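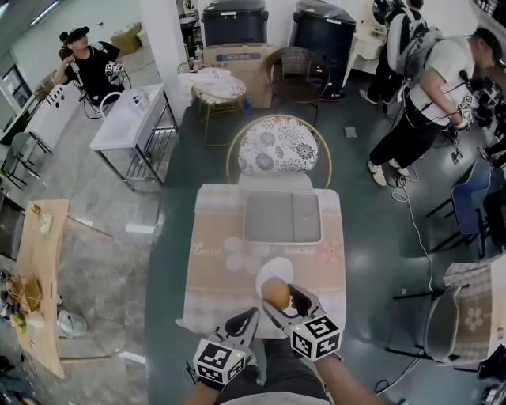
Kitchen and Workshop Notes: Automation

Can a machine do it yet? Eggs, plates, cloths and screws

By Svenja Kofler
Last revised 1st October

Readers keep asking which chores can be handed to a machine and which should stay with a person. The notes below cover the handling jobs, meaning anything that involves picking an object up and putting it somewhere else. Vacuuming and mowing have their own page.

Eggs

An egg held in two curved fingers over a plate is a fair test of a gripper. The shell takes an even squeeze well and a point load badly, so finger shape matters more than motor strength. Curved fingers spread the contact. Flat, hard jaws touch at two small spots and need a soft pad.

Lifting is the easy half. Setting down on a round plate is harder, as the egg rolls as soon as it is released. If you are trying a gripper at home:

Use hard-boiled eggs until the grip is set.
Put a folded paper towel on the plate.
Lower until the egg touches, wait, then open slowly.
Open both fingers by the same amount. If one lets go first, the egg gets pushed sideways.

Verdict: possible on a prepared table, with one kind of egg. Cracking and separating are still hand work.

Plates and cups

A plate lying flat gives fingers very little to hold. People tilt it up with a thumb without thinking. Most two-finger grippers have to slide it to the table edge first or take it by the rim. Plates standing in a rack are much simpler. Cups are simple if the handles all point the same way.

Verdict: loading from a rack, yes. Clearing a table after dinner, slow and with losses.

Tablecloths and towels

Cloth remains the worst material in the house. It has no fixed shape, and a gripper working on top of it tends to pinch the fabric along with the object. Clip the cloth under the table edge, or take it off. A printed pattern can also confuse a camera looking for small items, so a plain mat under the work is better.

Folding a square towel can be done if it starts out flat. Pulling one towel out of a full basket and finding its corners is another matter.

Verdict: fold it yourself.

Sorting small parts

In the shop the picture is better. Urs Bachmann ran a bench arm at the Widmer repair shop in Clunden from May onward, moving M5 screws from a tray into bins. His log shows 1,454 picks and 13 drops, nearly all of them at the corners of the tray, where the fingers hit the wall before they closed. He changed to a shallow tray with sloped sides – an old Dondent lid – and logged 100 picks after that without a drop.

The arm was slower than he is. It was useful when he had something else to do at the same bench.

Verdict: worth it for batches of 1,000 or more of the same part. Below that, the setup takes longer than the sorting.

Before you try any of it

Fix the table. A light table that shifts when bumped will spoil every stored position.
Keep the lighting the same from run to run.
Wipe grease off the finger pads with dish soap and let them dry.
Keep cables behind the arm and off the walkway.
Start with the object in the same place each time, and move it only after the grip works.

Next page: Tanby jar openers, manual and powered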